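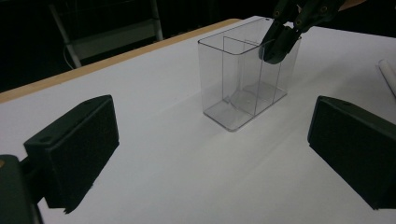

## Zwischenbericht zum Teilprojekt »Durchsichtige Gegenstände«

Vorhaben: Akine
Stand: 6. Juni 2026
Verfasst von: Etornam Ansah
An: Projektleitung, Standort Zonville

### 1. Kurzfassung

In diesem Berichtszeitraum haben wir mit der Aufnahme von Beispielen für durchsichtige Behälter und Aufsteller begonnen. Es liegen jetzt mehr als 600 brauchbare Vorführungen vor, die mit den Handgreifern aufgenommen wurden. Der Aufbau der Sammlung verläuft nach Plan. Die Prüfung der Aufnahmen liegt etwas zurück, den Grund dafür beschreibe ich in Abschnitt 4.

### 2. Was bisher gemacht wurde

Im Antrag hatten wir festgelegt, dass das Lernsystem auch mit Gegenständen umgehen soll, die wenig Kontrast zum Hintergrund haben. Die erste Sammlung vom November enthielt fast nur farbige und undurchsichtige Teile. Das Modell, das wir damit trainiert haben (intern »Sepp«), hat bei klarem Kunststoff oft neben die Kante gegriffen. Deshalb beginnen wir jetzt mit schwierigen, aber einfach geformten Stücken auf weißem Untergrund.

Der offene Behälter mit der Trennwand gehört zu der ersten Gruppe. Bei ihm interessiert uns vor allem das Hineingreifen in eines der beiden Fächer. Die Trennwand ist dünn und klar, und auf der weißen Tischplatte gibt es als Anhaltspunkte nur die Kanten, einige Spiegelungen und einen weichen Schatten. Für die Person am Greifer ist das keine große Schwierigkeit, für das Modell aber schon.

Insgesamt umfasst die Liste 22 verschiedene Gegenstände. Für jeden Gegenstand gibt es eine kurze schriftliche Anweisung mit Startposition, gewünschtem Griff und Ende der Vorführung. Die Anweisungen habe ich zweimal überarbeitet. In der ersten Fassung stand zum Beispiel nur »am Rand greifen«, und dieser Ausdruck wurde von den aufnehmenden Personen unterschiedlich verstanden.

### 3. Griffe an dünnen Kanten

Die zweite Gruppe sind die Aufsteller aus klarem Acryl. Sie haben mehrere Flächen, die sich im Bild überlagern, und der Greifer muss genau eine davon fassen. Wir verlangen dabei, dass die beiden Backen sich an einer senkrechten Kante schließen und die Kante zwischen den Polstern liegt.
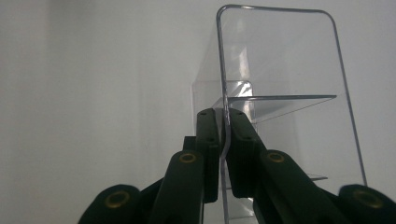

Die ersten Versuche mit dieser Vorgabe haben gezeigt, dass die Annäherung langsamer erfolgen muss als bei den anderen Gegenständen. Wenn der Greifer schnell geführt wird, ist die Kante in den Einzelbildern kaum zu erkennen, und die Vorführung hat für das Training nur geringen Wert. Wir haben die Anweisung entsprechend ergänzt. Außerdem soll der Aufsteller nach jeweils sieben Vorführungen ein wenig gedreht werden, damit die Spiegelungen nicht immer an der gleichen Stelle liegen.

Der Hintergrund bleibt in dieser Phase noch einfach. Gemusterte Flächen und wechselndes Licht sind erst für die nächste Phase vorgesehen, und ich möchte diese Reihenfolge gern beibehalten.

### 4. Abweichungen und Schwierigkeiten

- **Prüfung der Aufnahmen.** Das Prüfprogramm Drarnari markiert den Moment, in dem sich der Greifer schließt. Bei klaren Gegenständen setzt es die Markierung häufig zu früh. Zurzeit wird sie von Hand korrigiert, und das kostet mehr Zeit als im Plan angenommen.
- **Verworfene Vorführungen.** Wir haben 26 Vorführungen aus der Sammlung genommen. Meistens war der Griff nicht vollständig ausgeführt oder der Gegenstand wurde vor dem Schließen verschoben. Sie werden getrennt gespeichert, weil sie später als Fehlerbeispiele nützlich sein könnten.
- **Kratzer.** Einige Acrylteile bekommen durch das häufige Greifen feine Spuren. Dadurch werden sie für das System leichter sichtbar, was wir nicht möchten. Für diese Teile bitte ich um Ersatz aus dem Posten Verbrauchsmaterial.

### 5. Nächste Schritte

Als Nächstes wird die Gruppe der Aufsteller abgeschlossen. Danach trainieren wir Sepp mit den neuen Daten und vergleichen das Ergebnis mit dem Stand vom November, mit denselben Testgegenständen wie damals. Parallel dazu soll die Markierung in Drarnari für klare Gegenstände angepasst werden.

Von der Projektleitung brauche ich noch eine Entscheidung, ob die nächste Phase auch Glas umfassen soll. Im Antrag ist nur von »durchsichtigen Materialien« die Rede. Aus meiner Sicht wäre Glas sinnvoll, allerdings müssten wir vorher die Greifkraft prüfen und die Sicherheitsanweisung für den Arbeitsplatz ergänzen.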